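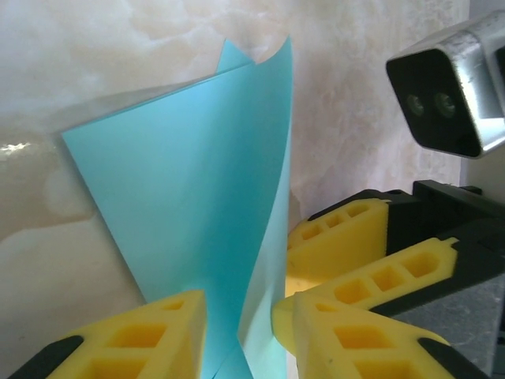 Folded sheet, light blue.

HEDHAM COMMUNITY WORKSHOP
Annual fire and general safety inspection, craft and paper rooms
Inspected by: Hamish Ritchie
Date: October 7, 2006
Report no. 1053

Key: S = satisfactory, A = action needed, N/A = not applicable. Comments follow the item they refer to.

1. EXITS AND ROUTES

1.1 Main exit door opens fully from inside without a key: S
1.2 Rear exit door opens fully from inside without a key: A
Door binds on the frame at the bottom hinge side. Opens with a firm push. Plane and reseal. Same comment was made in February and marked as done.
1.3 Exit signs lit: S
1.4 Route between Room 2 and rear exit clear: A
Two folding tables and a box of mat board leaning on the wall opposite the sink. Clear width 25 inches at the narrowest point. Tables to go back in the store after each class.
1.5 Emergency lights hold on battery test: S
Unit over the stairs is dimmer than the others but held for the full test.

2. FIRE EQUIPMENT

2.1 Extinguishers in place and on brackets: S
2.2 Gauges in the green: S
2.3 Service tags in date: A
Extinguisher by the kiln cupboard has no tag. Wurkari to confirm last service or replace the unit.
2.4 Smoke detectors tested: S
2.5 Pull station by main door unobstructed: A
Coat rack moved in front of it. Moved back during inspection. Mark the floor.

3. STORAGE OF PAPER AND CARD

3.1 Stock kept off the floor: S
3.2 Stock at least 18 inches below the ceiling: A
Top shelf in Room 3 is over-stacked. Colored sheets and tissue to come down to the second shelf, which is half empty.
3.3 No paper stored within three feet of heaters: S
3.4 Scrap bins emptied at end of day: A
Room 2 bin was full at 8 a.m. The cleaning sheet for the previous evening is not initialed.
3.5 Shelving fixed to wall: S
Duver units in Room 3 have both brackets in place. The older unit in Room 2 has one. Adequate at present load; add the second when convenient.
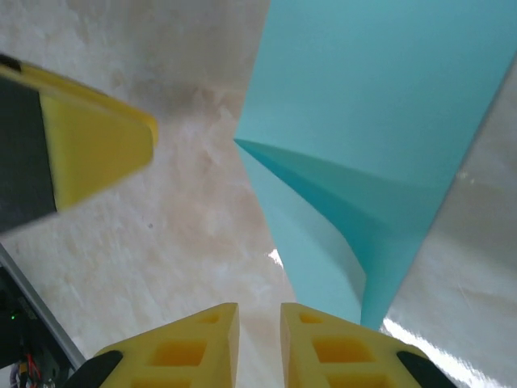
4. CUTTING TOOLS

4.1 Guillotine blade guard fitted: S
4.2 Guillotine latch holds with blade down: A
Latch releases if the arm is knocked. Taken out of use and tagged. Do not return to service on a bent pin; the part is to be replaced.
4.3 Craft knives stored capped or in block: S
4.4 Used blades in sharps tin: S
Tin is nearly full. Order another before the next bookbinding course.
4.5 Cutting mats flat and free of deep scores: S

5. ELECTRICAL

5.1 Cords free of cuts and tape repairs: A
Glue gun no. 4 has tape at the plug end. Discard.
5.2 No extension cords used as permanent wiring: A
Laminator in Room 3 is run from an extension cord under the mat. Hoàng quoted $128 for a new outlet on that wall. Recommend accepting.
5.3 Panel accessible and circuits labeled: S
Circuits 7 and 9 are labeled in pencil. Relabel in ink.
5.4 Outlets near sink GFCI protected and trip on test: S

6. ADHESIVES AND SOLVENTS

6.1 Spray adhesive in metal cabinet: S
6.2 Data sheets on file: A
Sheet missing for the contact cement. The one in the binder is for the previous supplier's product.
6.3 Window in spray area opens: S
6.4 Flammable waste can has self-closing lid: N/A
No solvent rags generated in these rooms.

7. FIRST AID

7.1 Kit stocked: A
No medium bandages, no eye wash.
7.2 Contact list current: S

SUMMARY
Items 1.2, 1.4, 2.3 and 4.2 to be closed within two weeks. Remaining items by the next quarterly walk-through. Item 4.2 needs a signature from whoever fits the part. Kiln room not included; see separate report.

H. Ritchie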